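El rincón del café

Soy Kornél Halász y en esta página guardo imágenes de cafeteras en su mesa de cada día. Mi español es de curso, pido paciencia con los errores. La galería tiene ya 300 fotos y la mayoría son de máquinas pequeñas, de cápsulas, que son las que más me gustan. Pongo aquí dos de la misma mesa. 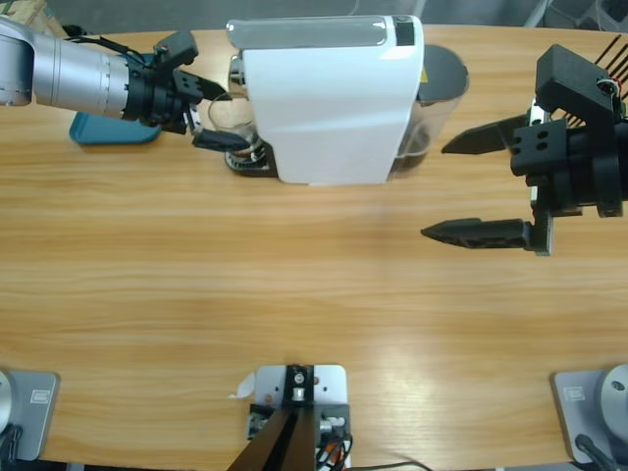

Cafetera blanca con el vaso de cristal pequeño en su rejilla.

La madera clara queda muy bien con el blanco brillante. Yo prefiero siempre el vaso transparente para el café corto, porque se puede mirar la crema. Mi amiga Mimoza Trajkovski usa solamente tazas gruesas y sobre esto no estamos de acuerdo.

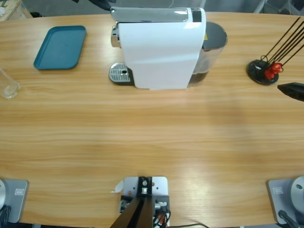
Para las cápsulas me gusta un soporte de alambre negro, y si las cápsulas son rojas, todavía más. Una bandeja al lado de la máquina también es práctica: en mi casa tengo allí las cucharas y el azúcar. Quien quiere enviar fotos de su rincón puede escribirme; las nuevas las subo en abril.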